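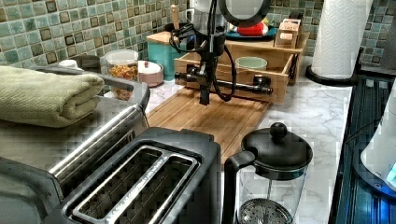 *Kitchen cell, Perkport lab: arm over the cutting board, toaster and French press in the foreground.*

Visit notes, Perkport, 31st March. Hosts were Zahira Hartono (planning) and Vilho Halonen (perception). Teemu Pesonen joined for the second half.

**Control stack.** The arm is driven by Dredon, their in-house controller. Joint commands go out at 630 Hz from a dedicated core. The planner runs on a separate machine and sends short trajectory segments, which Dredon blends. If a segment arrives late, the controller decelerates along the last valid path and holds. Halonen pulled the network cable to show this. The hold was clean, but the operator log reported it as a "tracking fault," and I had to ask what it meant.

**Perception.** Shiny metal and clear plastic remain the hard cases. Depth on the toaster body is unreliable, so the pipeline masks the region and substitutes a fitted box with 11 mm of padding. The French press gets the same treatment with a cylinder. Padding is set per object class in a text file. Hartono would like it derived from measured depth noise, and has a branch that does so for flat surfaces only.

**Planning.** Collision checking covers the gripper and forearm. Cables are handled as a swept volume attached to the last two links, which is conservative and rules out some approaches to the back of the counter. Typical planning time was 19 ms with a warm start. Cold starts took some 2 seconds, mostly loading the collision meshes.

**Tooling.** Replay is the strongest part. Every run can be stepped through offline with the planner version swapped, and differences in the path are drawn side by side. Cold-start runs are not tagged separately, so the summary timings need care.

Open items for us:

- Ask Pesonen for the segment message format.
- Check whether our replay logs keep the planner seed.
- Second visit in July, once the padding branch is merged.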